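I fill low ground for a living (well, for half of one – the other half is paperwork), and the question I get most from people with a soggy yard or a sunken paddock is how to bring in a lot of dirt without wrecking the street or falling out with everyone who lives on it. So this is how I do it, using the Traltari job as the running example. It was a two-acre dip behind a row of older houses, and it took more truckloads than I'd like to remember.

## Find out how much fill you need

Don't guess from the back porch. I did that on my first job and ordered less than half of what I needed.

Walk the area with a laser level and a notebook. Mark out a grid, write down how far each point sits below your target height, average those numbers and multiply by the area. Then add some for settling. Loose fill shrinks when you roll it, and clay shrinks more than you'd think.

Traltari came out at 2000 cubic yards before I added anything. I checked it twice and then had Valentin Buzatu check it, as he's better at sums than I am. He got the same answer and was a little smug about it.

## Ask about permits before you ask about prices

Every town does this differently, so call yours. The questions I always put to them:

- Is there a volume limit before I need a grading permit?
- Am I anywhere near a mapped floodplain or wetland?
- Which roads have weight limits?
- Do you want an erosion plan, and who signs it?

Write down the name of the person you spoke to. If the answer changes later (it might!), you'll want to know who told you what.

## Pick a supplier and look at the dirt

I used Flirkeck for Traltari. Their price per load wasn't the lowest I got, but they let me come out and look at the pile, and they sent test results for it without being chased. Ask for the same. You want clean fill with no demolition rubble, no plastic and no mystery smells. Grab a handful, squeeze it, break it apart. If it's full of roots, say no thanks and keep calling around.

Get the delivery terms in writing too, including what happens if a load turns up that you don't like. Mine says I can send it back from the gate at no charge. I've used that clause once and it paid for the whole afternoon I spent arguing for it.

## Plan the route on paper

Print a map, a big one, and draw on it. I use three colored pencils: the way in, the way out, and anything I want drivers to stay away from.
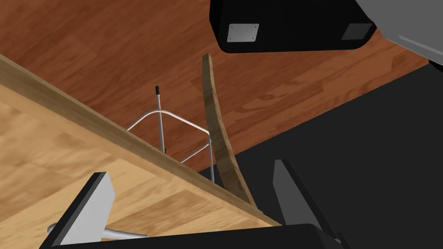 *Tabletop and wood floor.*

For Traltari the short route ran right past the elementary school, so that was out. The long way added 9 minutes each direction and went through Homumden on the county road, where there's a proper shoulder. Drivers grumbled for a morning and then got used to it.

Things to check when you drive the route yourself, and please do drive it:

1. Low wires and low branches.
2. Tight corners where a trailer will cut across the grass.
3. Culverts and small bridges with posted limits.
4. Somewhere off the road for a second truck to wait.

That last one matters a lot. If two trucks show up together and there's only room for one, the other one sits in front of somebody's driveway with the engine running, and guess who gets the phone call.

## Build the entrance first

Before any dirt arrives, put down a pad of coarse crushed stone where trucks leave the site. Fabric underneath, then stone, deep enough that you can't feel the ground give. It knocks the mud off the tires. Mine was too short the first time and we tracked clay halfway to the stop sign, so go longer than looks right.

Keep a push broom and a shovel by the gate. Rent a sweeper if you're running trucks all day.

## Tell the neighbors

I put a one-page letter in every mailbox slot I can legally reach (on the door, that is – the mailbox itself is off limits) two weeks ahead. It has the start month, the working hours, the route and a phone number that a real person picks up. On this job that person was Virgil Ursu, who has more patience than I do.

Here's the wording, and you're welcome to copy it:

> We'll be bringing in fill by truck starting in November. Trucks will run between 8:30 a.m. and 3:30 p.m. and will come in by the county road. If you see mud on the street or a truck where it shouldn't be, please call and we'll deal with it the same day.

Then deal with it the same day. We had a complaint about dust on a parked car, and Virgil went over with a hose and a bucket. We haven't heard from that house since.

## Place it in thin layers

Tip, spread, roll, repeat. I go eight inches at a time and no thicker, even when I'm behind. If it's bone dry, wet it a little; if it pumps and wobbles under the roller, stop and let it dry out. Keep the surface sloped while you work so rain runs toward your silt fence and doesn't sit in the middle.

Keep every delivery ticket as well. I have an old coffee can for mine, and at the end of each day I write the running total inside the lid of the Onu folder (Onu being the name of the drainage easement along the back fence, which has its own pile of forms). Compare the tickets with your grid numbers every week or so. If they're drifting apart, either your survey was off or you're paying for air.

Once you're at grade, get seed and straw down as soon as the weather lets you. I was late with mine and had to redo one corner in the spring.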